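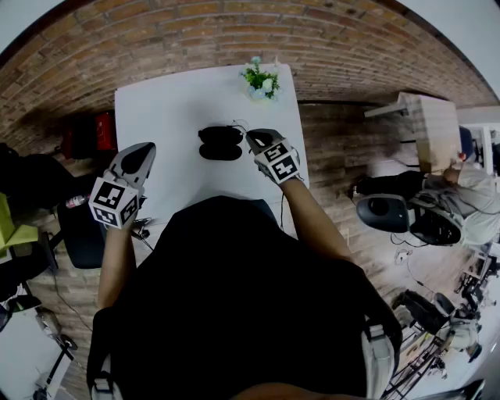
*Figure 3. White table, seated position.*

## 3. Setting up the Sasterum webcast unit in a funeral chapel

The unit sends the service to family members who cannot attend. Complete Section 2 (network check) first.

1. Place the unit on the shelf at the rear of the chapel, with the lens facing the lectern.
2. Connect the power supply, then the network cable. The status light turns amber.
3. Wait for a steady green light. Startup takes up to 107 seconds.
4. On the office computer, open Mallet and select **Services > New**.
5. Enter the service reference, the start time, and the name of the funeral director.
6. Set the viewing period. The default is 28 days.
7. Select **Test**. Check picture and sound at the lectern and at the front row.
8. Select **Save**. Mallet creates the family's viewing link and password.

**Note:** Music from the Jitwood player is recorded directly from the line input. Leave the chapel microphones on for readings.

**Caution:** Do not unplug the unit while the light is flashing red. The recording may be lost.

If the screen shows error 746, the service time overlaps another booking. Change the time and repeat step 8. For other codes, contact Vamham support.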